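Kilodville Robotics Club – members' list
Subject: Re: table task for the open evening, who is doing what
From: Taha Sqalli
To: club list
Date: 17 August 2026

Hi all,

Quick one between trains so sorry for the fragments. Answering Vibeke's mail from last night, her bits first.

On 17 August 2026 was sent the below:

> From: Vibeke Overgaard
>
> Hello everyone,
>
> Before I book the hall I need to know what we are showing. In July we said the two-handed task and then half the list went on holiday. Is it still the two-handed task?
>
> Also: who has the key to the tall cupboard, and is the Harkent money all gone? Ryota asked for spare finger tendons and I didn't know what to tell him.
>
> And can somebody please write down the start-up order. I did it from memory and had to do the whole thing again.
>
> Vibeke

Yes, still the two-handed task. Left hand goes for the disc, right hand steadies the wooden box, then the disc goes in. If the right hand misbehaves we do the left-hand half on its own and talk a lot.

Key – Ismail has it. Ismail, please leave it at the desk when you go away, not in your coat.

Money. We had 2000 from Harkent, 535 went on the hand repairs and the rest is set aside for the new wrist parts, so Ryota can order tendons but only one pack for now. Send me the reciept please, a photo is fine.

Start-up order, as I do it:

base on, wait for the tone
arms on, left then right
hands last, fingers open
run the Ornis check script, both sides
only then load the task file

If Ornis complains about the right wrist, stop and reseat the small connector. Do not just run it again and hope. I have done that, it wasted an evening.

Oona, your new grasp code is in the shared folder and I have had a go at merging it. Two things. The approach on the left is too low for my liking, I would come in a bit higher and drop at the end. And the disc is thin so the fingertips need to close before the thumb moves, at the moment it is the other way round I think. Line 2765 of the log if you want to see what I mean, the thumb value jumps.
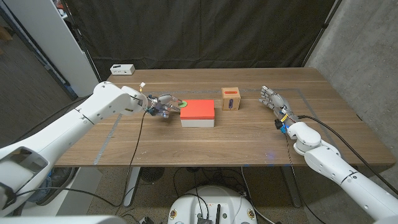
Ismail wants to change the start positions of the boxes each run so it looks less rehearsed. I am for it but keep them inside the grey tape please, the arms get near their limits past that and then they stall. Small shifts to begin with. Vibeke, if you are typing up the sheet for visitors, say it is a student project and leave out the bit about El Ouafi until they have confirmed, I don't want to promise a second table we may not get.

Cables: could whoever sets up next tie the arm cables back a bit more. The ones hanging over the front edge worry me with small children coming up to look. Velcro is in the drawer.

Still needed:

someone on the stop button the whole time, 2 people swapping would be best
someone to talk to visitors who isn't me
a sign

Ryota has said he'll do the stop button for the first half. Reply to the list and not just to me, I loose things.

Train's here

Taha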